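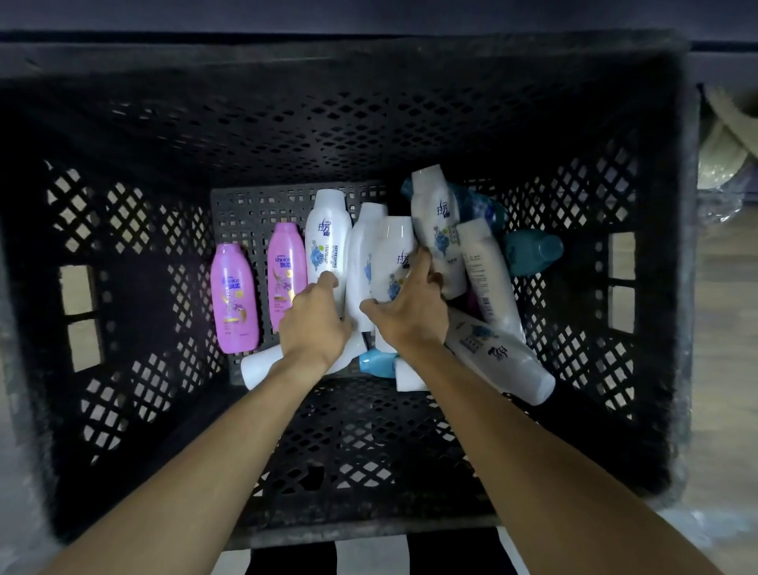
Rowena Umali wrote in to ask whether it's better to stand shampoo upright in a crate or lay it flat, as she has always laid hers flat and has always ended up with one that leaks. Upright, Rowena, every time! Caps to the top, bottles close enough to prop each other up, and lift them out by the middle so the tops don't take any strain. I'd go further and say a deep crate is the best thing you can own if you look after shelves of any kind, at home or in a shop. Ours are the black ones with the diamond mesh sides, and I love them more than is sensible. Dust falls through, light gets in, and you can see what you've got without tipping the lot out.

So, welcome to the stockroom gallery. I help look after the shelves at Wakau, where we keep a bit of everything for the house: shampoo, washing things, bits for children, boxes of whatever came in on Monday. It's a small place and we re-do it from end to end twice a year, usually in September and again in spring. So many of you wrote back after the last gallery (the one with the tins), and the jobs people asked about most were bottles, boxed packets and how on earth to start on a room that has things on the floor as well as on the shelves.

A little more about bottles first. Pink ones with pink ones, white with white, and a small gap between the two if the crate allows it. When they're all the same height it looks very smart, but they hardly ever are, and a leaning bottle does no harm for an afternoon. I turn the fronts the same way when they go up on the shelf and don't bother while they're in the crate. Jhun Abella does bother, and his crates are a joy to look at, but I've usually finished first.

Then there are the packets. These are my favourite part of the whole job, because the colours do half the work for you. Put all of one colour together, stack them face out, and a dull dark shelf suddenly looks like a sweet shop window — and anyone can find the pink ones from the door. I keep the stacks side by side and fairly snug. If you leave them too loose they start to lean after a day or so, and then somebody pulls one from the bottom and you're picking up packets until teatime.
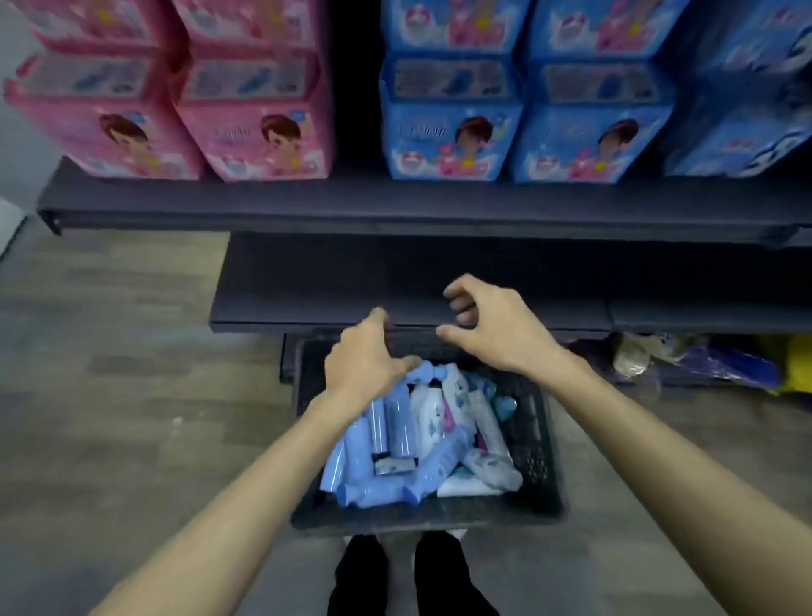
Pinks and blues up top, with the black basket of blue and white packets underneath.

A few of you asked about mixing colours on one shelf. Do! I used to give each colour a shelf of its own and we ran out of shelves. Two blocks of colour on one level is plenty, and a bit of dark space between them makes both look brighter. Charito Talavera wrote that she does this with towels at home and now can't stop doing it with everything else, including her children's cereal. I know exactly how she feels.

Baskets under the shelf are for whatever you're putting out next. Fill them as full as you like as long as you can still carry them. Ours hold more than I ever expect, and I try to empty one completely before I start on another (try being the word).

Which leaves the room itself. I can't pretend there's one right order, but I like to do the shelves before the floor. It feels back to front, with cardboard boxes sitting there looking at you, but once the shelves have been sorted you know where the gaps are and the boxes nearly empty themselves.

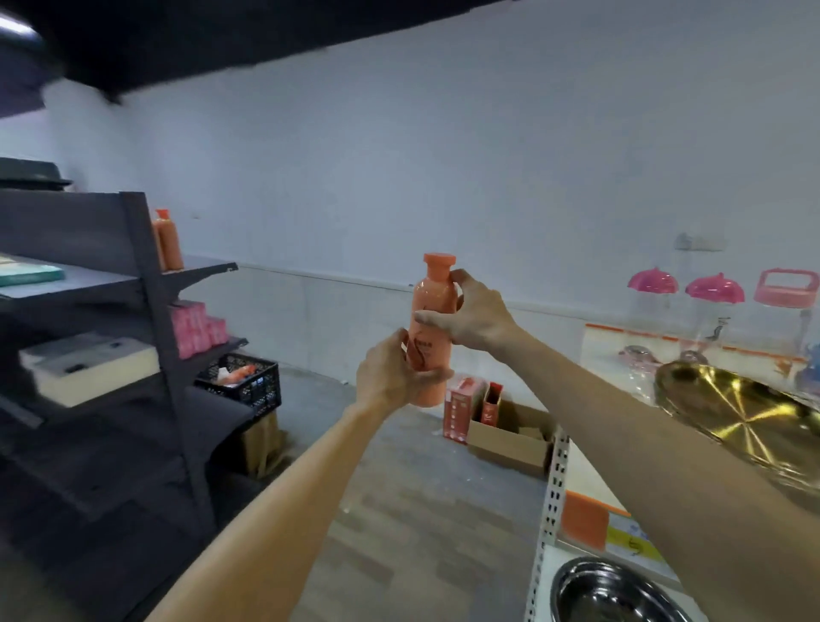
WAKAU, September

The orange bottles get a place on the dark shelves, up at the back, with the pink boxes on the level below. I'm very fond of this corner. The shelves step outwards as they go down, so nothing hides behind anything else, and the heavier cartons can go low where you don't have to lift them past your knees. The box with the two red packs in it is on the floor, and so is one of the crates, perched on a cardboard box of its own.

Do keep sending your questions and your own shelves. Dexter Lumanlan has promised me his garage, all 30 jars of screws, and I'd love to see more linen cupboards. Next up will be the white shelving, as soon as I've decided what to put on the bottom.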